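Keeping the Kitchen Cell in Order

At the Mamani test kitchen, the machine that loads the dishwasher is itself on a strict cleaning schedule. Technicians call the cell Dumell, after the software that runs it, and they treat it much as a print shop treats an old press. It is inspected before each shift, adjusted in small steps, and shut down when a reading drifts.

Selim Kaplan has overseen maintenance of the cell since August. His logbook for the two-armed robot begins with the cables. Each arm carries a bundle along its outer side, with enough slack for the full reach over the counter and down to the racks. Too much slack, and a loop may snag on the wire of an open rack. Too little, and the connectors take the strain when the elbow turns. Kaplan moves each arm by hand through its range with the power off and marks any point at which a bundle pulls tight.
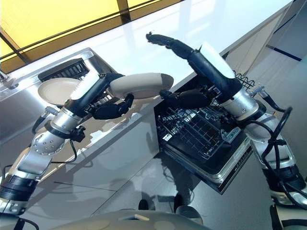 The left hand holds a beige plate over the counter, with the dishwasher open below.

The joints come next. Screws on the joint faces are checked with a torque driver after every 200 loading cycles, and the result is entered beside the technician's initials. The hands require more patience. Food residue and detergent film both change the way a finger holds glazed stoneware, and the grip surfaces are wiped with a damp cloth before any plate is handled. A worn surface is replaced and never patched.

Calibration takes 16 minutes when all goes well. The technician pulls out the dishwasher racks, locks the base in position, and brings each hand to a set of reference points along the wire. The racks are the least dependable part of the cell. They flex under load and seldom return to exactly the same place, so the reference points are taken again whenever a rack has been removed for cleaning.
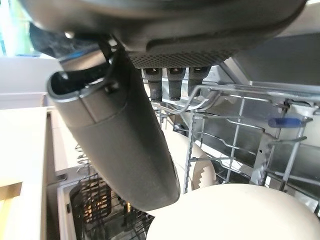 Clearance between the fingers and the tines is the figure Kaplan watches most closely. The cell's written procedure allows an error of 2 millimeters at the rim of a plate. Beyond that limit the run is stopped and the wrist is checked for play, beginning with the bracket fasteners. Most faults are traced to a loose fastener or a rack that was not fully extended. Both are corrected on site.

More serious repairs go to Olow, the workshop that rebuilds the hands. A spare pair is kept on a shelf outside the kitchen, and an exchange can be completed within a shift. The returned hands go through the full calibration before they are put back into service. The next scheduled overhaul will cover the wrist bearings and both cable bundles.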